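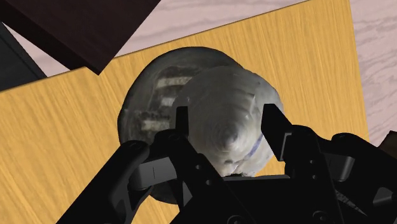 Chapter 11
Keeping Watch: Routines for a Short-Handed Crew

Most offshore passages are sailed by small crews, and small crews get tired. A boat with two people aboard has to be steered, trimmed, navigated and kept clear of traffic for 24 hours a day, and each sailor also has to cook, eat, wash and sleep. This chapter covers the watch systems in common use, how to choose one, and how to hand over the deck at night.

By the end of the chapter you should be able to draw up a watch bill for a crew of two, three or four, write a set of night orders, and keep a deck log that the next person can read.

11.1 An opening case

Kobe Hoekstra and one crew member took the 36-foot sloop Istik from Harville to Flelgate in July, a distance of 314 nautical miles. They expected to be out for 52 hours. Their plan was three hours on and three hours off, day and night, starting at noon.

The plan held until the first midnight. The wind came ahead, both sailors stayed up to reef, and neither went back to the schedule afterward. By the second evening Hoekstra had slept for less than three hours in total. At 2 a.m. he wrote the same position in the log twice, an hour apart, and did not notice. His crew found the error at the change of watch, when the boat was already well inside the shipping lane off Fagerlund.

No harm came of it. Read the case again after Section 11.4 and mark the points at which the skipper could have reset the schedule.

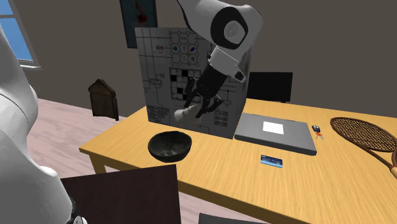
Figure 11.1 A small object held above a dark bowl.

11.2 What a watch is

A watch is a fixed period during which a named person is in charge of the deck. The person on watch looks around the full horizon at set intervals, checks the course and sails, and writes up the log. The person off watch rests. Cooking and repairs are shared out separately and should not be taken from sleep.

Two terms are used throughout. A fixed system repeats the same hours each day. A rotating system moves each sailor's hours forward, so that the same person does not stand every dawn watch. Fixed systems suit crews of two. Rotating systems are usually preferred with three or more.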